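Project Report: Our Visit to the Open Day at Hutholm
Household Robotics Elective, Spring Term
Jun 27, 2020

Our group chose the open day at the Hutholm lab as the subject of our second report, mostly because all of us had spent the term reading about robots that do housework and hardly any of us had stood next to one. The trip from Trorkham took longer than we planned (we missed a connection and ate our sandwiches on the platform), but we still got there in time for the welcome talk and a very good cup of coffee.

The lab opens its doors once a year, and this time it had 70 visitors, split into small parties. Ours was lucky and went straight to the laundry station, the one we had all been hoping for. The task sounds like nothing at all when you say it out loud: take what is in the basket, put it in the washing machine, close the door. Our guide, who was wonderfully patient with us, said the team had been working on it for 13 months and still found something new to fix most weeks! 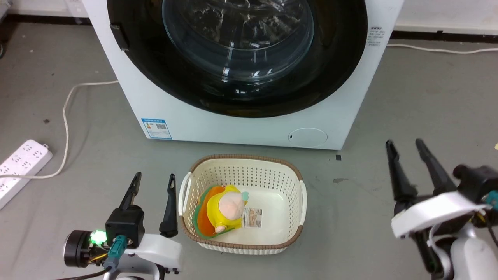
We had prepared a list of questions on the train, and the first was about soft things. In class we had only worked with blocks and cups, which keep their shape when you squeeze them. Cloth folds and slides, and a stuffed toy gives way under the fingers and then springs back, so a grip that looks fine at first may let go halfway up. The guide told us they had recorded 2000 practice runs so far, with a person steering the two arms, and that 200 of those were set aside for testing and never used in training. We were pleased to hear that, as our own Latuheru project lost marks last year for mixing up exactly those two piles.

The second question was about the door. A round door swings out toward the robot, so the arms have to keep clear of it and still reach inside afterward, and we talked about this for so long that the next party had to wait for us (sorry again). One of us tried to sketch the swing of the door in a notebook, and that sketch is now the starting point for our Plasthorpe model, which we will build in cardboard first.

If we went again, we would ask more about what the robot does after a missed grasp, and we would bring a better notebook. We would also leave Trorkham on the earlier train.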